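A Morning at the Sorora Open Day

11/23/24
By Surachet Sukprasert
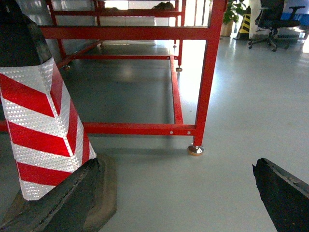 Red steel rack on leveling feet, with a striped post beside it.

Sorora opened its racking and shop fittings works to visitors on Saturday morning. I signed up in June, when the list had just opened, and was given the first tour. Our group met at the side entrance, got badges and ear plugs, and went straight in.

The company makes storage racks for small warehouses and repair shops. Most of the work is cutting and welding steel tube. The order being built that day was 224 racks for Duangkaew, a parts supplier, and a stack of finished frames was waiting by the loading door under plastic wrap.

The cutting area was first. Tube comes in long bundles and is cut to length on two saws, then deburred on a bench next to them. The operator passed a piece around before and after deburring. Welding was behind curtains, so we saw little of it, but the guide had a set of sample corners laid out on a cart, with the good welds marked in chalk.

The paint line took the longest. Customers can pick from several colors, and red is the one they sell most. Parts hang from hooks on an overhead chain and go through washing, drying, powder coating and the oven. The line was stopped for the visit, so we could walk along it and look in.

After that we went to the display floor, the part I had come for. I am fitting out a storeroom with a bad floor, and I wanted to look at feet. The red rack there is square tubing, and the front leg ends in a silver leveling foot with a round, conical metal base and a pad underneath. The guide said to set the back legs first, then bring the front ones up with a wrench and check with a level across both directions. On their smooth gray epoxy this is quick work. Mine will take an afternoon.

Next to the rack is a post in red and white reflective stripes with a black top and a tan base. They sell these too, for marking aisle ends. I asked for prices on both. A printed sheet is available at the front desk, and orders over 100 pieces are quoted separately.

The tour ended with coffee and a short talk on load labels. Parking was easy, and the walk is all on one level except for three steps at the saws. Wear closed shoes.

Recent visits
Mindgate: training rooms and test benches
Tumovero bottling hall
Duangkaew parts counter, after the move
Two days at the packaging fair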